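Lesego Motaung, June. Notes from teaching the Vultia arm to put hooks on a pegboard, as a thread.

1/ The task is one line in the spec: take a plastic hook, get it into the holes, let go. We show it by hand with grippers. The arm learns from what we record.

2/ Two people can record at the same board. We agree on who goes first and keep elbows out of each other's view. 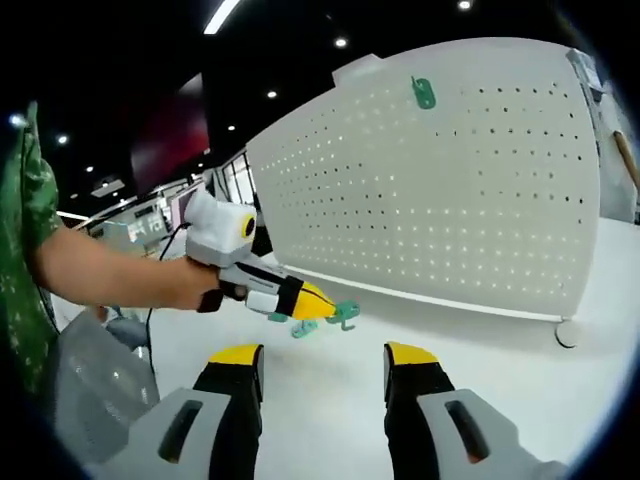

One hook on the board, one on its way.

3/ Approach matters more than speed. My early takes came in at an angle and I fixed it at the last moment with my wrist. The arm copied the bad angle and left out the fix.

4/ Now I stop short of the board, line up, then push straight in. If I miss, I back off and try again, and the miss stays in the recording. 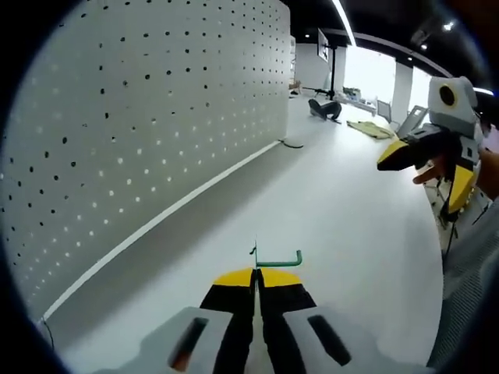 Cables are the other problem. Pull one tight in the middle of a reach and the motion gets a small jerk in it. Plekison, our replay tool, flags those takes and I redo them.

5/ Where we are: 601 takes kept. A session is 20 takes, then a 10 minute break. After 7 sessions in a day my grip gets sloppy, so that's the limit.

6/ Picking up is its own skill. We change how the hooks lie before every take. If they always start the same way, the arm only learns that one way.

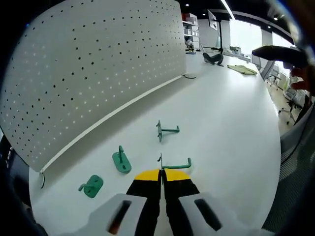 7/ What's next: same task by remote control, with the operator at a screen in the Baysal room. I expect slower takes and straighter pushes. I'll post the comparison when the first batch is in.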